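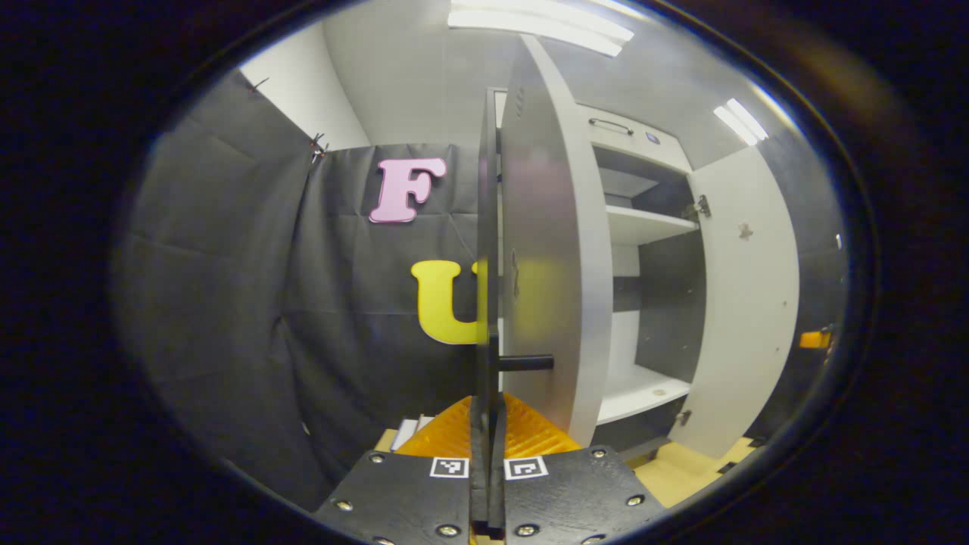 Figure 4.1 Dark gray fabric hung as a backdrop, and a tall, curved white panel with a short black handle. Compare the creases on the left with the reflections on the right.

Chapter 4
Cloth and Gloss: Choosing Surfaces for a Small Workroom

Before you begin
You will need your surface samples from Chapter 3 and the room sketch you made there. Keep the sketch in pencil.

Manufacturers of room surfaces make a lot of promises. A fabric is "light-absorbing." A panel is "glare-free." A finish is "neutral," a word that seems to cover everything from chalk to wet cement. This chapter asks you to doubt all of it until you have hung the cloth or stood the panel up in the room where it will be used, under the lights that are already there.

Look at Figure 4.1 again. The gray cloth is wrinkled, and each crease makes its own small change from lighter to darker. Whoever sold you a dark fabric as a plain background was selling you the fabric as it looked on the roll. The white panel has the opposite trouble. It has no folds to speak of, but its curved face picks up the overhead lighting, and near the middle there is a yellowish reflection as well. A buyer who asked for white now has white plus whatever else the room throws at it.

Does that make either one a bad choice? Not on this evidence. It does mean that "gray" and "white" on an order form tell you very little.

4.1 What the catalog leaves out

Two suppliers come up throughout this book, and their catalogs show the problem well. Storkico lists its backdrop cloth by width and color and says nothing at all about how it behaves after being folded in a box. Zeman does mention creasing, to its credit, but advises the customer to "allow the fabric to relax," with no hint of how long that takes. We hung a Zeman length in December and it was still creased when we took it down.

Panels are no better served. Serkex gives its gloss finish a rating of 70 on a scale of its own making. Seventy of what? The catalog does not say, and the number can't be set beside anyone else's. Treat ratings like this as decoration until you have seen a sample.

4.2 Hanging and holding

Clips are cheap, quick and easy to move, and many workrooms never use anything else. Their weakness is that cloth held at a few points tends to sag between them. Some teachers will tell you that more clips cure this. Sometimes they do. Just as often you get more folds, closer together. A rod through a sewn hem is the usual alternative – slower to put up, and a nuisance if you have to change the cloth every day.

Handles deserve a little suspicion too. A short one takes up less space, but a hand reaching for it comes near the finish, and gloss shows fingerprints.

Activity 4A
Hang one sample by clips and the same sample from a rod, in the same place. Sketch the folds both times. Then stand a glossy sample beside it and walk slowly past. Mark on your room sketch every spot from which you can see a light reflected.

Keep the sketch for Section 4.3, where we price both methods for the Eleo workroom on a budget of 600 dollars.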